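Section 5: Choosing a spot and fixing your Pamgate dressing table to the wall

By now you should have the legs on, the drawers running smoothly and, with a bit of luck, a cup of tea within reach. The hard part is behind you. What remains is finding the table a good home and making sure it stays put, so please don't be tempted to skip ahead to the drawer liners (we know they're the fun bit!).

Before you start

You will need the wall strap and the two short screws from bag C, a pencil, a spirit level, a drill and a fixing that suits your wall. The fixings in the bag are for timber studs only. If your home has brick or plaster walls, ask at your local hardware shop and they'll sort you out.

Caution: The table with its mirror attached weighs 23 kg and most of that sits towards the back. Always have two people lift it, and never drag it by the mirror.

1. Stand in the room at the time of day you'll use the table most and see where the light falls. Daylight from the side is kindest to faces. A window directly behind the mirror will leave you squinting, however lovely the view.

2. Measure out from the wall and leave at least 80 cm clear for the stool. It sounds generous until you try to get up in a hurry with the wardrobe door open.

3. Lift the table into place and check it with the level, front to back and side to side. Turn the adjustable feet by hand until it stops rocking. On carpet, give it a day to settle and then check again.

An oval mirror with a carved surround suits a fairly plain stretch of wall, so you may like to shift any pictures along a little before you drill.
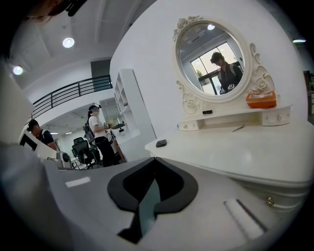

4. Mark the wall level with the strap bracket, move the table forward and drill your hole. Please check for pipes and cables first.

5. Screw the strap to the wall, ease the table back and fasten the other end to the bracket. Pull it snug – firm is plenty, and overtightening can split the rail.

Note: If you're renting and can't drill, give us a call before using the table. Úna Ó Dálaigh on our customer desk keeps a list of alternatives and is always glad to talk them through.

Caring for the top

Wipe with a soft, barely damp cloth and dry it straight away. Nail polish remover will mark the colour, so keep a small tray under your bottles.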